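Drovumbridge Classic Vehicle Owners – Help Pages
Topic: Registration, titles and numbers

Replacement engine block and the registration record

Posted by Ekström, Oct 19, 2022

I would appreciate guidance on a matter of paperwork. In August I purchased a two-door sedan which had been in storage for 26 years. The title is clean and in the name of the seller, and the body number on the title agrees with the plate on the door post. The engine, however, is not the one recorded on the old registration card that came with the car. A replacement block was fitted at some point before storage, and the number stamped on it does not appear in any of the documents I was given.

The seller states that the work was done by a shop that no longer exists. There is no receipt. I have two questions. First, must the engine number be corrected on the record before the car can be registered in my name? Second, will the absence of a receipt prevent an agreed value policy from being written? I have already spent $1,000 on brakes and fuel lines and would prefer to settle the paperwork before committing more funds to the car.

The transmission and rear axle appear to be original. I have a rubbing of the block number, and the casting date is legible.

Posted by Flovico

The two matters should be kept separate, as the registration office and the insurer have different interests in the car.

With regard to registration, the vehicle is identified by the number on the title. Where that number agrees with the plate on the body, a transfer can normally proceed. Whether the engine number must also be reported depends on the state and on the age of the vehicle. Certain older cars were titled by engine number alone, and in those cases a changed block is a serious matter. From your account the title carries the body number, so this should not apply to you. You are nevertheless advised to telephone the title section of your local office before you attend in person, and to note the date of the call and the advice given.

You should bring the following to the appointment:

The signed title and the bill of sale
The old registration card
Clear photographs of the body plate and of the stamping on the block
The rubbing, in a plastic sleeve
A short signed statement setting out what you know of the engine change
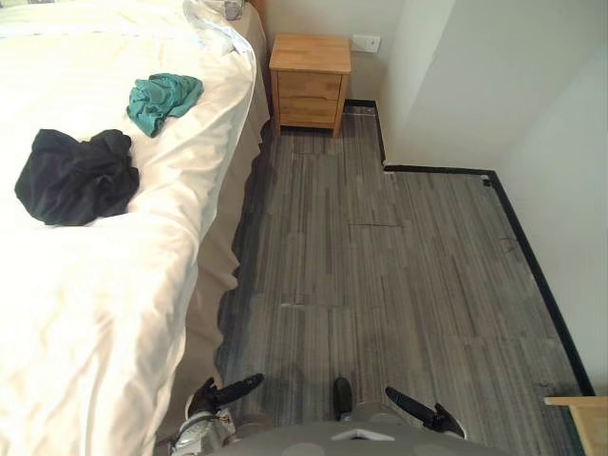
The statement should be limited to facts within your own knowledge. Do not write that the block was fitted in a particular year unless you have a document that says so. It is acceptable to write that the seller informed you of the change and that no receipt was supplied. If the seller is willing to sign a similar statement, attach it to yours.

In some offices an inspection of the vehicle will be requested. The inspector will wish to read the numbers directly. Clean the stamping pad with a rag and a mild solvent only. Do not use a wire wheel, a file or sandpaper on the pad, and do not paint over it beforehand. Marks of grinding near a number will raise questions that a missing receipt would not.

With regard to insurance, an agreed value policy rests on the condition of the car and on what comparable cars have sold for. A replacement block will usually lower the agreed figure, but it does not prevent a policy from being written. The application should describe the engine as a replacement. An owner who describes it as original, even by oversight, may find a later claim disputed.

Posted by Burkiseo

Mine went through with no trouble and no receipt for the motor. The clerk looked at the body plate and the title and that was all. It took 2 visits, the first being wasted as I had left the bill of sale at home. I cannot speak for other states.

I would add that the casting date is not the same as the stamped number. Do not enter one in the space for the other. The form at our office had only one line for it.

Posted by Ekström

I thank both members for their replies. I have telephoned the title section and was informed that the engine number is not held on the current record for this car, and that the old card may simply be kept with my own papers. An inspection has not been requested. The seller has agreed to sign a statement – he will mail it with the spare keys.

I have not yet approached an insurer. I will post the result under this topic once the application has been answered.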